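八月快过完的时候，我终于把那个小架子装起来了！

先说为什么要买。我家洗衣机和墙之间有一条缝，不算窄，放不下正经柜子，空着又特别难受，洗衣液、晾衣夹、备用毛巾全堆在地上。每次拖地都要先把它们请出去，再请回来，烦得很。Mechthild Rüegg（我楼下的邻居，以前贴过她的番茄苗）看不下去，给我推荐了Sisten的塑料架子，说她家阳台上有一个，搬来搬去好几年了，轻，脏了拿花洒一冲就行。我回去一查，大概50法郎，高85厘米，刚好能塞到水龙头下面，当场就下单了。

然后箱子在门厅站了整整三个星期……对，我就是这种人。

真正动手是下午。我喜欢把要装的东西放到桌上来弄，蹲在地上装家具，装完腰就不是自己的了。桌面怕刮，先铺一层塑料布，再把零件往上倒。塑料布有一点很讨厌，会跟着零件一起滑，皱成一团，铺之前最好把四个角压住。我没压，所以后面一直在扯它。

这种架子的原理特别简单，方的是层，长的是管，角上有插口，管子往插口里插就行了。说明书上一个字都没有，全是小图，箭头画得倒很认真。我先拿一块方的放平，从角上开始一根一根往上立。 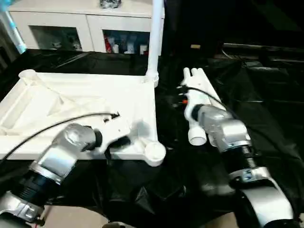 方方的一层，角上立着管子，下面垫的是黑色塑料布。

第一个坑来了：管子有两头，两头长得不完全一样！有一头稍微紧一点。我一开始根本没看，随手就往里怼，怼到第三根怎么都下不去，还以为是模具有毛刺，差点去找砂纸。后来把说明书横过来看，才发现小图上那个黑点就是紧的那头，应该朝下。拔出来比插进去难多了，手心都红了。所以你们要是也买这种，先把管子全部摆好，朝一个方向，再动手。

第二个坑是插到底的问题。插口里面有一道小台阶，到了那里会有个假的"到底"的手感，再使点劲才是真的到底。差那么一点点，四个角高低就不一样，上面那层盖下来永远有一个角翘着，按下这个，那个又起来了，跟打地鼠似的。我的办法比较土：手掌垫一块抹布，从正上方压，身体的重量慢慢给上去，别歪着使劲。橡皮锤当然更好，我没有，我有擀面杖，但舍不得。

还有就是管子立起来以后会晃。只装了一层的时候晃得尤其厉害，看着很不靠谱，我中间停下来喝了杯茶，认真考虑过退货。别慌，等上面一层扣上去，四根管子互相拉住了，一下子就稳了。这个阶段有人搭把手会轻松很多，一个人扶着，另一个人对角压。对角压很重要哦，左前压一下，右后压一下，这样两边一起往下走。

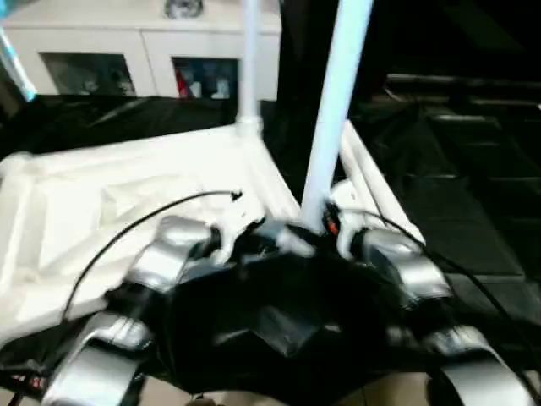 这种塑料架子能承多重？
每层放几瓶洗衣液加一叠毛巾没有问题，重的放最下面，上层留给轻的东西，别把工具箱往上搁。

上面这个是Yatziri Cuautle看了我前一篇之后写信来问的，她想在浴室里也放一个。我补充一句，浴室的话要看地面平不平，我家浴室地砖往地漏那边斜，架子放上去会有一只脚悬着，垫两层折好的纸板能凑合，时间长了纸板会烂，换成软木片比较好。

全部装完用了2个小时，包括喝茶，也包括到处找那张说明书（它在箱子盖的夹层里，我差点连箱子一起扔了）。包装上写的时间比这个短多了，我就当没看见。

装好以后当然要往里放东西，这才是我最喜欢的部分！最下面那层是洗衣液和那瓶永远用不完的白醋，瓶子都是站着的，标签朝外，拿的时候不用转来转去。中间一层我本来想买收纳盒，量来量去都差一点点，不是太宽就是太高，索性不买了，把布的东西直接叠好放进去。旧毛巾、抹布、洗衣网袋，还有冬天那条不知道放哪儿好的薄毯子。

叠法我也试了几种。平着摞最省事，可是要抽最底下那条的时候整摞都会塌；后来改成卷，卷紧一点，一条一条竖着排，抽哪条都行，缺点是毛巾一少，剩下的就东倒西歪。
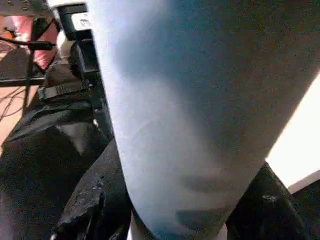 厚的和薄的最好分开卷，厚毛巾卷出来像个大馒头，跟薄抹布挤在一起，薄的会被压得找不着。我现在是厚的靠里，薄的靠外，网袋折成小方块塞在边上，拉链那头朝下，免得勾线。毯子最麻烦，卷起来太粗，折起来又总往外滑，最后折成三折再对折，开口朝墙，算是老实了。

顶上那层暂时只放了晾衣夹。我知道过不了多久它就会变成"随手一放"专用区，钥匙啊，口袋里掏出来的小票啊，一只袜子啊，都会往那儿去。先让它清爽几天吧。

哦对了，有一件事还没解决：架子脚底是光的塑料，洗衣机一甩干它就跟着慢慢往外走，早上看是贴墙的，晚上就歪出来一截。我打算去买点防滑贴，有人用过好用的吗？自粘的那种我有点怕，上次贴在椅子脚上，没多久就只剩一圈黑胶，抠都抠不下来。如果你们有不粘胶也能防滑的办法，在评论里告诉我一声，我周围的人全都叫我直接买块橡胶垫，可是我嫌它下面会藏水。

下一篇写水槽下面的柜子，那里头的情况更惨，我昨天晚上打开看了一眼又关上了。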